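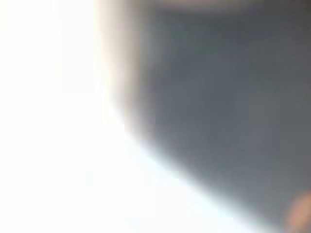

We are very happy to report that the Gridley open day, the main public event in our first grant period, took place in February and went better than we had dared to plan for. Jumitov lent us its living room for the morning and Cundgate sent over chairs and a long extension cord, which we needed more than the chairs. The wrist camera feed was up on the wall screen from the start, and people couldn't leave it alone. When something big and gray is right up against the lens and the rest is white glare, with one soft spot of orange down in the corner, you have to guess, and they did, loudly. We got a very good talk out of it about what a close camera can and can't tell you, and I'd like to build that into the next session on purpose.

The demonstration itself was housework. Sze-wing Wu ran it and took questions the whole way through, including a long one about door handles that we still owe someone an answer to. We kept to the living room tasks named in the work plan: reaching over furniture, coming down to a cushion from above, and moving slowly near soft things. The sofa was by far the favorite. Several visitors wanted to stand as close as the floor tape allowed to see the fingers, and we ended up adding a second round before lunch so the people at the back could have their turn (that pushed the school group later, and their teacher was very good about it).

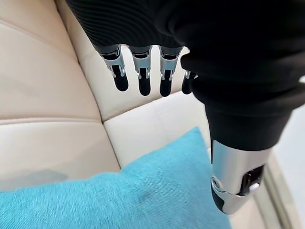 The hand over the sofa and turquoise pillow, Gridley open day.

Attendance was 865 across the day, against the 400 we wrote into the proposal. We printed 2000 leaflets and have some left over for Igwe, where we hope to repeat the event. Each demonstration ran for around 20 minutes. That felt short to the adults and a bit long to the smaller kids, so we may try two lengths next time.

Spending stayed inside the events line. The one change we want to flag is transport, where we paid for a larger van than planned; the receipt is with the finance papers. We'd also like to move what remains of the printing money over to signs. The entrance was hard to find and we lost people to the wrong parking lot.

Still to do: type up the comment cards, send thanks to both hosts, and settle the Igwe date. Sze-wing is writing up the visitors' questions and will send them with the next report.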